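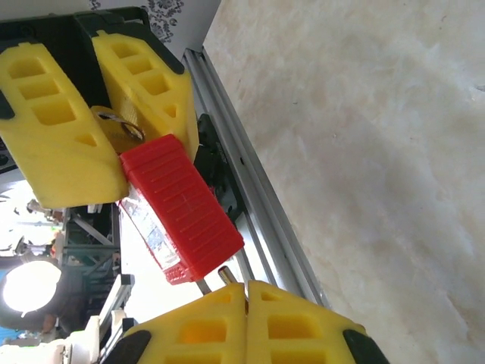
The Flulto Red Padlock

A good padlock ought to be something you hardly think about from one month to the next, and yet when you go to buy one there are suddenly eighty of them on a rack and every one claims to be tougher than its neighbour. We've been through a fair few on our own sheds and gates over the years, and the Flulto is the one we keep coming back to, so it has had a permanent place on the shelf at Pistaston for a good while now.

What most people notice first is the colour. It's a proper bright red, and the cover is plastic with fine ribs running along the length of it, so there's something for your fingers to get hold of on a cold morning. Underneath there's a metal body, which you can see at the side where the cover leaves it showing, and that's where the small printed markings are too. The shackle is brass-coloured and makes quite a cheerful contrast with the red. I know looks aren't the main thing with a padlock, but if you've ever spent ten minutes hunting for a grey one in long grass by torchlight, you'll see why we're so fond of this one!

It's a chunky, rectangular sort of lock with rounded corners, and it sits nicely in the hand. We find it suits garden sheds, side gates, tool chests, allotment stores, bike lockers and the cupboard in the village hall where the good extension leads live. It is keyed, and comes with two keys on a split ring. Please do take one off and put it somewhere safe before the other goes on your everyday bunch (we say this to everybody at the till, and we still cut a lot of replacements).

Before you order

Measure the hasp or chain you mean to use it on. The closed shackle has 40 mm of clearance inside it, top to bottom, and that will go over most garden gate fittings with room to spare, but some of the heavier farm hasps are deeper than they look and you'd be cross to find out afterwards. If you're not sure, pop the hasp in your pocket and bring it to the counter, or send us a photograph with a ruler laid next to it and we'll tell you what we think.

The other thing to consider is what the lock is going to be attached to. A decent padlock on a flimsy hasp with two short screws is a bit of a waste of money, and we'd much sooner sell you a small packet of coach bolts than a dearer lock. Benedikt Kohlhase, who runs our ironmongery side, will happily talk to you about hasps until closing time if you give him the chance. He usually suggests one that folds over its own screws, and he's generally right.

For a main entrance, a motorbike or anything your insurer has written a paragraph about, have a look at the closed-shackle locks on the next page instead, and check the wording of your policy first. This is an honest everyday padlock and we'd like it to go to the right home.

Looking after it

There isn't a great deal to do. Outdoors, we give ours a small puff of dry graphite in the keyway every few months, work the key in and out a handful of times and wipe off what comes out. Try not to use thick grease or cooking oil (yes, people do), as it holds the grit and you end up with a sort of paste in there that takes an age to shift. The cover can be washed with warm water and a drop of washing-up liquid. The exposed metal at the side will pick up scratches with use like any bare metal does, and a soft cloth is all it wants.

If it's going on a gate that faces the weather, hang it so that the keyhole points downwards. In a hard February frost the lock may still be reluctant, in which case warm the key in your hand, or hold it against a hot water bottle for a minute, and try again gently. Don't force it, please. A bent key is a nuisance but a snapped one is a whole afternoon.

Several locks, one key

A lot of our allotment customers ask for sets that open with the same key, and we can arrange that for orders of 5 or more. The Bristby plots have them on every tool store along the bottom path, and it has saved a great deal of walking back to the house. Keyed-alike sets are made up to order, so they take a little longer to arrive and we can't take them back unless there's a fault. Let us know at the start if you think you might want to add to the set later on, and we'll keep a note of your key number under your name.

You can also have a number or a short word written on a tag for each lock, tied on with wire. We don't stamp or engrave the locks themselves, although we are asked quite often.

Ordering and delivery

The stock number is 138 and it helps if you quote it, particularly over the telephone, where "the red one" covers rather a lot of ground. Single locks go out by ordinary post in a padded envelope. Larger orders are boxed and sent by carrier, or you're welcome to collect from the side door at Pistaston, where there's somewhere to pull in for a few minutes.

If the lock isn't what you were hoping for, send it back unused with both keys and we'll exchange it or refund you, whichever you like. For lost keys, we need the key number and some proof that you bought it from us, so do hang on to the slip that comes in the packet.

Filed under: Ironmongery > Locks & Hasps > Padlocks

You might also like
Yu folding hasp and staple, black
Flulto combination padlock
Galvanised chain, sold by the metre
Coach bolts, packet of ten
Dry graphite puffer
Wired key tags, assorted

Pistaston Hardware | Contact us | Delivery & returns | Back to top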